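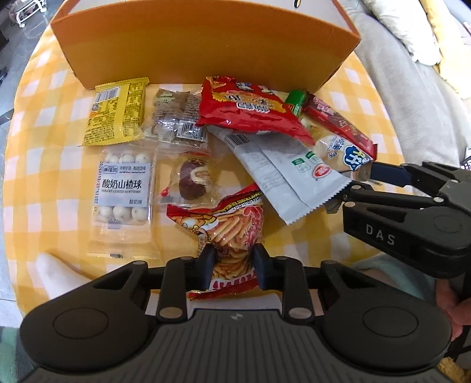 The Friday Box

My sister sends me a box of snacks every March, and every March I tell her on the phone that she mustn't, the postage is ridiculous, I'm a grown woman with a corner shop at the end of the road. And then I put the phone down and start watching for the van.

This year it went to Kondby first. I live in Tondamard. If you look at a map (I have looked at a great many maps this month) you'll see that there is a whole range of hills between the two, and a ferry, and no sensible person would go to one on the way to the other. But the tracking page said Kondby, and it went on saying Kondby for so long that I started to picture the box having a life there, renting a little flat, making friends.

I rang Plondeo, the courier people. I was number 50 in the queue. They play you the same bit of pan pipe music and every so often a voice comes on and says your parcel matters. When I got through, a very nice young man told me my reference number was 3,477, and I wrote it on the back of my hand, and he told me it had travelled 1,351 kilometres so far, as though I ought to be proud of it.

"And where is it now?" I said.

"Kondby," he said.

So when the bell went on Friday, just after two in the afternoon, I wasn't ready at all. I had wet hair and one sock on. The driver wanted a signature and I gave him something that looked like a spider had fallen over, and then there I was in the hall with the box in my arms, and it weighed so little! I always forget that. You carry a thing in your head for weeks and it gets heavier and heavier, and then it's mostly air and crackers.

I took it into the kitchen and put the checked cloth on the round table, the yellow and white one. It was our mother's cloth, and we were never allowed sweets on it when we were small, so naturally that's where they go now. Then I cut the tape and let everything come out however it liked.

First thing I do is look for the hawthorn balls. They're my favourite, the round white ones in the yogurt coating, and my sister knows it, and one year she left them out to see whether I'd say anything. I didn't say anything for 2 months. We don't talk about that year. They were there this time, in their clear tray, and I pushed them to one side where I could keep an eye on them.

Then the shrimp sticks in the red and yellow bag, which I claim to buy for the neighbour's children and have never once given to the neighbour's children. Then the crackers, and the long dark red bar that I always save for last, and something small and green that I couldn't place at all. She does that. She puts in one thing I've never had and then waits for me to ring up and guess.

There was no letter. I tipped the box right over and shook it. I put my hand in and felt along the bottom, and under the flaps, and then I sat down and felt a bit foolish, because who minds about a letter when there's all that on the table? But she always writes one. It's never much. The weather, her knee, who's died, what the cat has done to the curtains. Last year's was on the back of a bill from Grecu, the shoe shop, and I still have it in the drawer with the string.

I put the kettle on. I opened the shrimp sticks (I'm only telling you this so you know what state I was in, I normally have them after supper) and I stood at the window crunching and thinking about her knee.

The phone rang before the tea was poured.

"Has it come?" she said.

"It's come," I said. "There's no letter."

"No, well," she said. "I thought I'd bring it."

I asked her what she meant, bring it. There was a lot of noise behind her, a sort of roaring and a gull or two, and somebody announcing something over a loudspeaker. I could hear her cover the phone and ask a person which side the lounge was.

"What time does the ferry get in?" I said.

"Six," she said. "Don't eat the green one."

I counted nothing, I tidied nothing. I went and found the other sock.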